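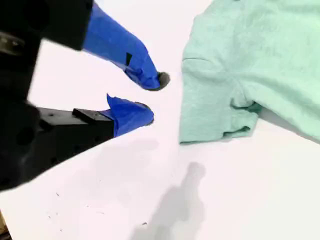
PLALTTHORPE, Friday, July 24, 2026 – The shared workroom on Gaten Street has its new tables at last, and anyone who remembers the old brown ones, with their glue rings and their one short leg apiece, will be glad to hear that the new ones are white, bright and level all the way across.

There are 26 of them in all, made by Bavier, the furniture shop out past the rail yard, and they came in over two mornings last week. Estíbaliz Pastor, who has run the workroom for six years, was there for both deliveries and admits she wiped down the first table three times before she let anybody put a coffee on it.

"I'd gotten so used to the dark ones that I'd stopped noticing how much I squinted," she said. "You'd drop a needle or a little screw and it was gone until the next time somebody swept. I stood there that first morning and thought, well, look at all this light!"

White tops were not everyone's first choice. Rafail Chrysikopoulos, who repairs clocks at the window end on most weekday afternoons, had spoken up for green, which he finds kinder to the eyes over a long job, and he still lays a square of green cloth down before he gets his tools out. He was good-humored about it when we stopped in – he had already asked for a second table, and had already been told he would have to share it.

The tables were paid for partly by a spring supper and partly by a gift of $3000 from the Gündoğdu bakery across the street, whose early shift has been coming in to use the big paper cutter for as long as most people can remember. The supper brought in another $900, along with a good many casserole dishes that have yet to be claimed. They are on the shelf behind the front desk, and Estíbaliz would be very happy to see them go home.

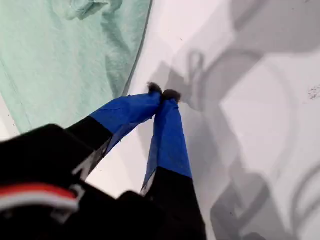
Blue tape and a smooth white surface at the Gaten Street workroom. Photo: Fouad Farah

A few house rules have come in with the furniture. Cutting is to be done on a mat, hot glue needs a tray underneath, and anything with wet paint on it goes to the back room, where two of the old brown tables have been kept for exactly that sort of thing. The rest of the old ones were offered to members, and Noelia Echevarría took four for her potting shed, short legs and all.

Next on the list is the lighting over the far wall, which still hums and still takes a minute or so to warm up. Estíbaliz hopes to have that work done in October, and until then the sewing group will go on meeting at the street side, where the sun comes in nicely until suppertime.

The workroom is open every day except Monday. New members are welcome to come by and pick a table, and the kettle is usually on.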